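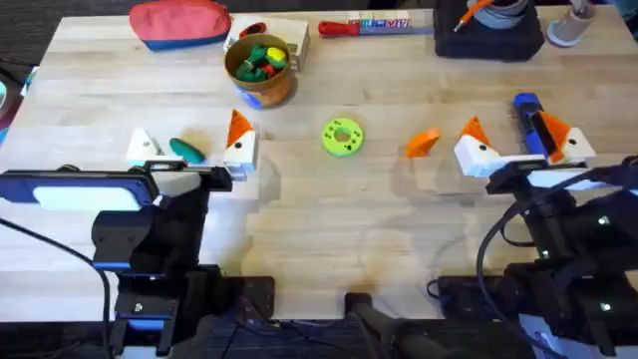 Evaluation of the Anska Two-Arm Tabletop Kit for Use in Introductory Automation Courses

Submitted by Urho Honkanen
Department of Applied Automation, Londgate Technical College

1. Purpose

This report evaluates the Anska two-arm kit, supplied by Clarer, as a possible teaching platform for first-year students. The department asked whether the kit can be assembled, adjusted and operated by students with no earlier training in robotics, and whether the supplier's documentation is good enough to support this.

2. Equipment and Setup

The kit was installed in the Saarela laboratory in April. Both arms are fixed along one edge of a wooden tabletop and reach forward over a shared working area. Each arm ends in a two-finger gripper with white fingers. The housings and brackets are black.

Mounting both arms took 3 hours, including a delay caused by a missing page in the assembly guide. Clarer sent the page the same day. Cable routing is left to the user, and the guide offers little advice on it. The cables hang in wide loops beside the arms, and longer ties should be included in the package.

3. Tasks

The trial used common small objects of different shapes. Among those on the table were a green ring, an orange wedge-shaped block, a teal-green oval piece and a blue object that the right gripper could hold upright. A cup of small toy pieces stood farther back on the table.

Students completed 2 exercises. In the first, one arm picked up a single object and placed it at a marked position. In the second, an object was passed from one arm to the other. A total of 256 attempts were recorded over the trial period.

4. Findings

The first exercise was within reach of every student by the end of the opening session. The wedge was the most difficult object, as its sloping faces allowed it to turn when the fingers closed.

The second exercise required more supervision. Most failures occurred when the receiving arm closed before it was correctly aligned. The control software gives no warning of this condition, and the error messages that do appear are brief.

Calibration was repeated 8 times during the trial. The procedure is clearly written, but it must be started separately for each arm.

5. Recommendations

The kit is recommended for introductory courses, with the handover exercise moved to the second half of the term. The department should prepare its own guide to cable routing and a short sheet explaining the error messages. Clarer should be asked whether a combined calibration procedure is planned before any further units are ordered.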